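Visit to the Prurden sock mill open day

The Prurden mill opened its doors to visitors on Friday, December 7, 2018, and I took the morning off to go. The tour was free, but you had to sign up ahead of time at the Trutgate library. Parking is on the river side. The gate on the main road was locked and several people had to drive back around.

We started in the yarn store, where cones are stacked on steel racks by color and lot number. Two cones from different lots can look the same on the shelf and come out as a visible stripe, so lots are never mixed within an order. Most of the yarn is a wool blend from a spinner called Polat. The cotton is kept in a separate room with its own humidity control.

The knitting floor is loud – ear plugs were handed out at the door. There are 19 circular machines in one long row, all made by Brikon, and the oldest was installed in June of the year the mill reopened. A plain gray sock is the usual product here. Each one comes off the machine as a tube with the toe still open. 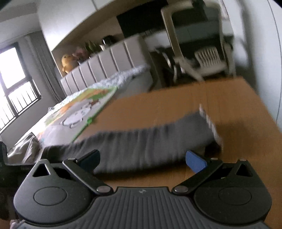
Serpil Kocabaş said the toe was the part customers wrote in about most, and that a flat seam had cut the complaints by half. The mill links its toes on a separate machine, loop by loop. It is slow work and it takes a new operator several months to get up to speed.

After that comes washing and boarding. The socks are pulled over flat metal forms and steamed so they hold their shape. The boarding room was very warm and we did not stay long. Pairing is done by hand at the end, by length first and then by cuff.

On the day of our visit the order board showed 2252 pairs due out and 217 held back for a second check. Seconds are sold in the shop next to the canteen. I bought four pairs of the heavier kind.

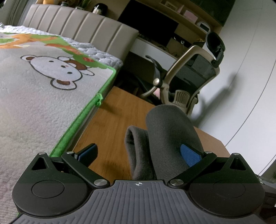

Yavuz Yaman wanted to know whether the wool blend could go in the dryer. The answer was no, or only on the lowest setting, and the heel will still tighten up over time. The shop takes cards and closes at three.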